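Staltmont Household Simulation Course

The Staltmont Household Simulation Course is a student project course in robotics in which teams program a simulated mobile arm to carry out domestic tasks. All work is done in software. The course is named for the Staltmont simulator, which renders furnished rooms and models contact between objects.

Structure

The course runs for 11 weeks, beginning in October. Teams first write a navigation module and then a manipulation module. The two are graded separately before being joined for the final run. Each team receives the same starter code, known as Grunard, which supplies arm kinematics and a basic planner but no perception.

Navigation assignments use sparsely furnished rooms. In the bathroom model, with a toilet and a pedestal sink along a plain wall, students must estimate free floor area and the position of fixtures from rendered views alone. 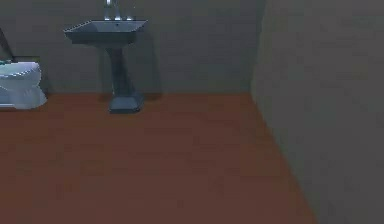

Manipulation assignments

Manipulation is taught in rooms containing a table and loose objects. Teams must approach an assigned object, choose a grasp, and keep the arm clear of neighboring items. Curved, reflective bodies such as that of a kettle are treated as a separate topic in the course notes, as highlights on metal can disturb edge detection. Thin handles call for a different approach angle and are graded under their own heading.

The 2018 edition of the object library, released on July 9, 2018, contains 593 models. Teams may not alter the mass or friction values. Runs are started from fixed seeds so that a result can be repeated by the graders. 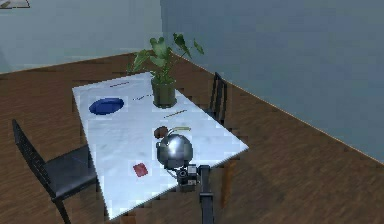

Ghumman, in a comment on the course page, objected that fixed seeds reward tuning to known layouts and asked for at least one unseen room in the final run. The grading rules were later changed to include one.

Scoring

The final run is scored out of 995 points. Collisions with furniture are deducted from the navigation share, and dropped objects from the manipulation share. A team that exceeds the time limit keeps the points earned up to that moment.

Related projects

Sondunent, a student club, maintains a replay viewer for Staltmont logs. Its public archive holds 1,267 runs.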